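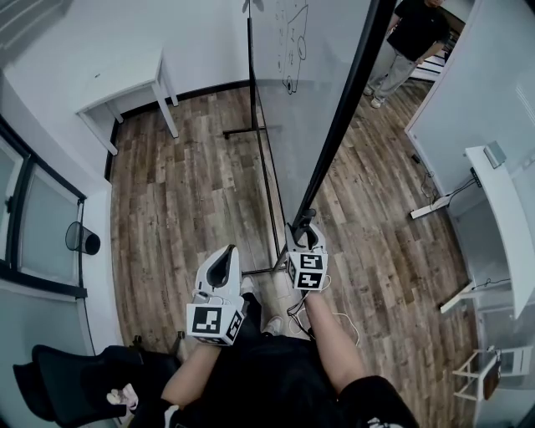

Vallberg shared workroom, May walk-through
Filled in by: Sigita Jankauskaitė
Landlord's self-assessment supplied by Kuusk: "all items satisfactory". We'll see.

1. Floor covering
Result: PASS, with a comment
Wood-look laminate, planks in browns, greys and tans. Kuusk's form calls it "slip resistant". I asked for the rating and got a brochure. Until a certificate turns up I'm recording it as a floor.

2. Mobile whiteboard and stand
Result: RECHECK
Black metal stand on a centre pole, feet spreading across the floor. Those feet are a trip hazard to anyone walking past with their eyes on the board. The form says it is "stored against a wall when not in use", and I'd like to know which wall. Please mark a parking spot with tape, 600 mm clear of the walkway.
Old marker drawings: not a safety matter, but wipe the board.

3. Office chairs
Result: PASS for now
Black mesh back. The supplier, Jerkereck, claims 100 per cent of castors were replaced last year. No invoice sighted. Check the gas lift and the tilt lock again next visit.

4. Loose cables
Result: FAIL
Anything thin and white that hangs in a loop at knee height counts, whatever it's plugged into. Clip it or coil it. "We're careful" was the answer last time too.

5. Small items on or beside seats
Result: FAIL
Soft things end up under castors. Put a tub by the door.

6. Footwear
Result: PASS
Closed shoes, per the Dudetti tenancy rules.

Outstanding: 3 items (2, 4, 5). Kuusk to reply in writing. A phone call won't close them.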